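Thaddeus Whitfield
2025-01-18

Writing up the fault we had on the Siltbridge folding cell, for anyone else running two arms over one table.

Short version: the left gripper stopped reporting that it was closed. The controller believed it was open, so it kept adding force until the drive tripped. No one was hurt. We lost most of a shift finding out why.

The job is dark clothes on a light green grid. Black knits are the worst thing we fold. The wrist cameras get very little off the cloth, so we lean on the finger position reading more than we should. 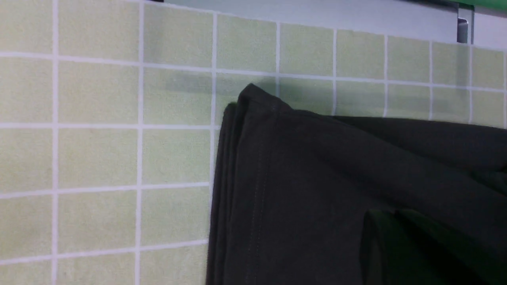

Dark knit, folded over, from the wrist camera.

First trip was at cycle 954. The log said "grip timeout, left." I reset it and carried on. That was my mistake. It tripped again 3 cycles later, and this time the arm held the cloth and started its lift before the stop came in.

We have a rule at Stedton that you get one reset, then you lock out. I used two. It's in the report under my name.

After lockout we went over the cables. Holst's manual wants a fixed loop at the wrist with enough slack for full rotation. Ours had been re-tied in a hurry after a gripper swap and the loop had crept.
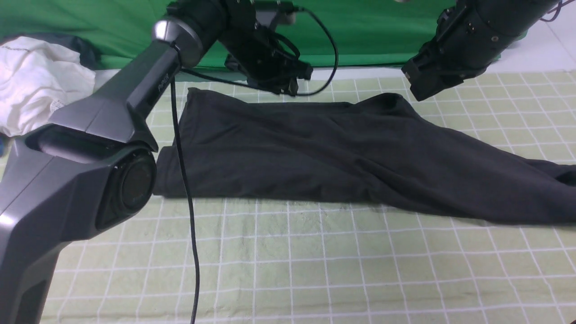
Þröstur Steinarsdóttir: We had the same timeout at our site and blamed the cable for a week. Check the connector pins before you order anything. Ours had one pushed back.

Thanks, that was a good call. We pulled the connector and one pin was sitting low. It made contact with the wrist straight and lost it past a certain angle. So the cable was pulling on the connector, and the connector was the part that failed.

That also explains why it passed every bench test. On the bench the wrist doesn't turn.

We swapped the connector, re-tied the loop and ran at reduced speed with the force limit turned down. Watching for two things: whether the finger reading ever drops out during a turn,

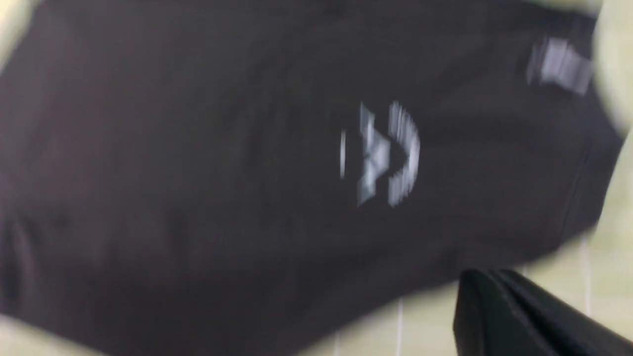
and whether the two arms stay in step when one of them pauses. The second one worried me more. When the left arm faulted, the right arm did not stop for around 2 seconds. It should stop at once. Isteck sent us a settings change for that and we have it loaded now.

Ran 300 cycles on the new connector with no timeouts. I don't call that fixed yet. The full check is in February, at normal speed, same dark clothes. 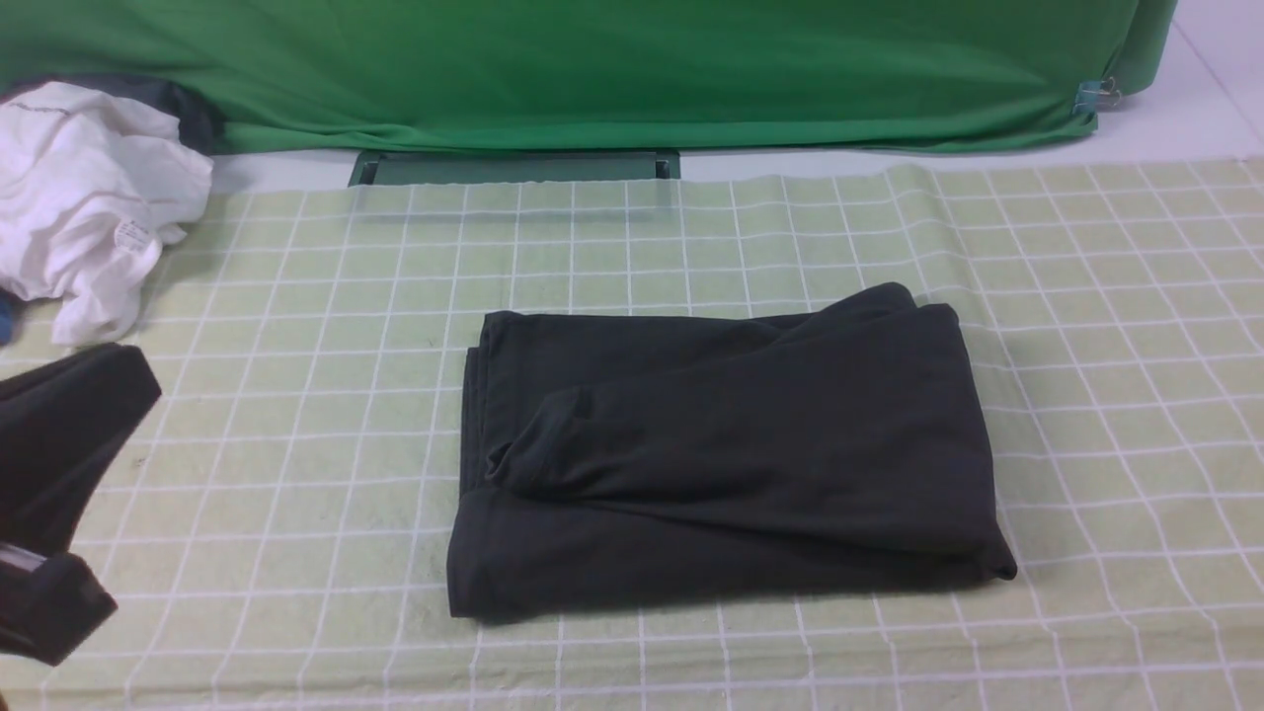 Black garment folded on the grid, left gripper off to the side.

Changes so far: one reset means one reset, and the software now enforces it. Wrist loop gets looked at after every gripper swap - signed, with a time. Connector pins go on the same sheet.

If you have this setup and your two arms don't share a stop signal, test it before you run anything else. Pull one arm's enable with the cell empty and time the other one.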